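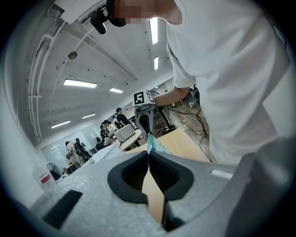

Figure 1. A flat piece of cardboard held between the finger pads.

Weight cutting and results at a regional amateur boxing event
Student project report by Tianyou Wan and Dehua Jiang
Posted in September

We wanted to find out if amateur boxers who lose a lot of weight shortly before weigh-in win less often than boxers who stay close to their class limit. Our coach at the Movberg club thinks they do. Most of the boxers we train with think it makes no difference.

Data came from the Brosier Open, an amateur event for novice and open class boxers. The organizers gave us the bout sheets with names removed. We also handed out a one-page form at weigh-in asking for body weight one week earlier and how the boxer had come down. We got 222 forms back. After taking out walkovers and forms with no starting weight, we had 100 boxers we could match to a first-round bout.

A boxer was put in the "large cut" group if the loss was over four percent of body weight. There were 38 in that group and 62 in the other. The large cut group won 17 of their bouts (45 percent). The other group won 33 (53 percent). A chi-square test did not show a significant difference, so we can't say the coach is right.

The method mattered more to the boxers than the amount. Many wrote that they had skipped water on the last day, and a few used a sauna suit. Several said they felt flat in the third round – we had no way to check this, as the bout sheets only give the final decision.

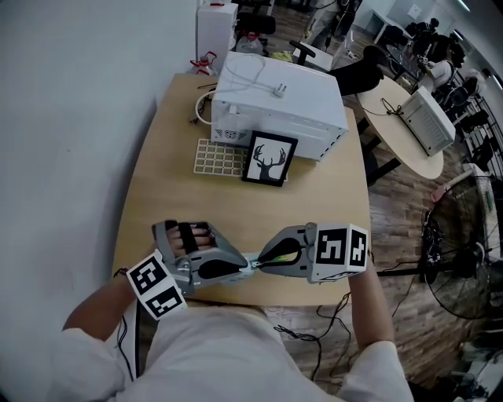 Figure 2. Small green and white object held between the two grippers.

There are problems with our data. Starting weight was self-reported, and home scales differ. Some pairs had both boxers in the same group, which makes those bouts less useful for the comparison. We also did not record how long each boxer had between weigh-in and the first bell. At the Brosier Open this ran from two hours to nearly seven.

If we did the project again, we would weigh the boxers ourselves at the gym a week out and use only bouts where the two boxers came from different groups. Dehua did the data entry and Tianyou ran the tests. Both of us wrote the report.

Related projects
Punch counts by round in novice bouts – Femer gym
Southpaw matchups at the Bandara Cup
Hand wrap methods compared

This site uses cookies. By continuing to browse you agree to our use of cookies.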